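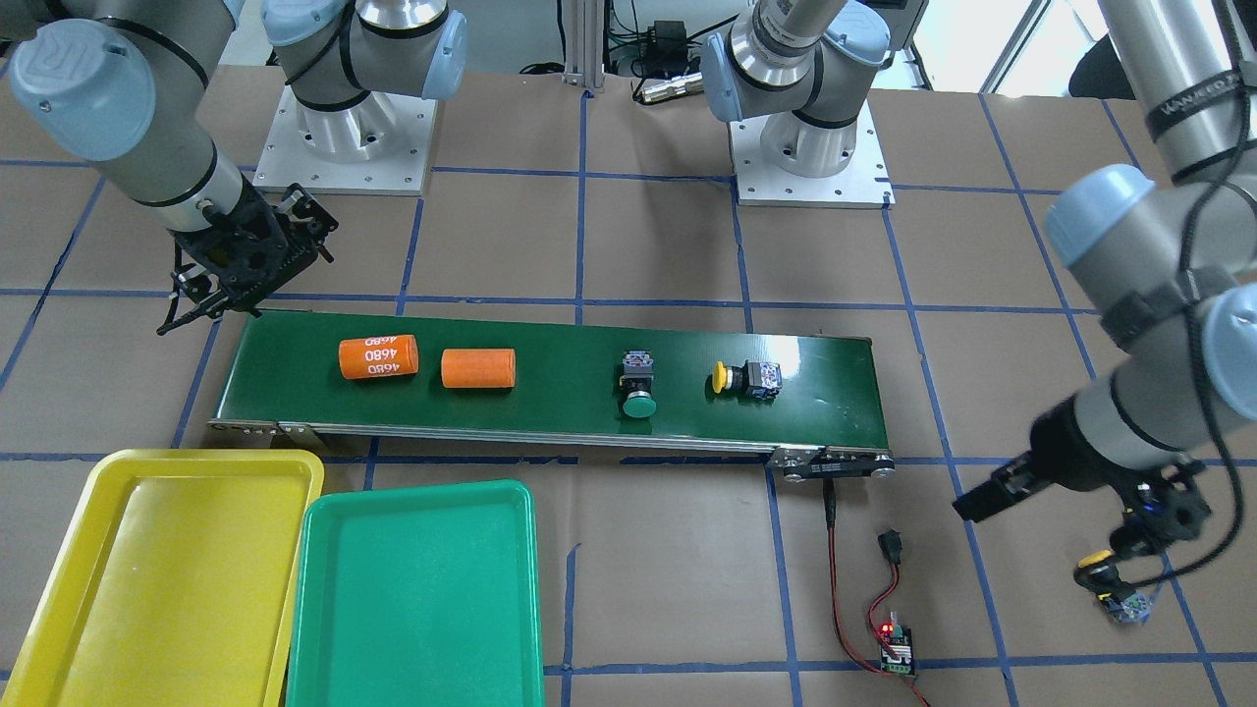
A green push button and two orange cylinders on the belt at the Starkport workshop.

The belt is the first thing she wants to talk about, before the coffee has even been poured. "Everyone comes in and looks at whatever is lying on it," she says, "and I want them to look at the green!" It is a lovely deep green, running long and flat between silver aluminum rails, and she picked it herself after turning down three others from the Gunomgate catalog.

She came to Starkport from a packing hall in Prondelel, where the line handled 2465 pieces on a good Thursday, and she still talks about that place fondly – the noise, the radio, the terrible sandwiches. Sorting parts on a short belt suits her better now. "You get to know the things," she says. "A cylinder wants to roll, and a button just stands there like it owns the place."

One of the orange cylinders has 4680 printed on it in white, and the other has no printing that shows. Does she mind mixing them? "Oh, I like a mix. You put out 500 of the same thing and your eyes go to sleep."

The motor sits at one end, in a black housing, and she would like it quieter by July.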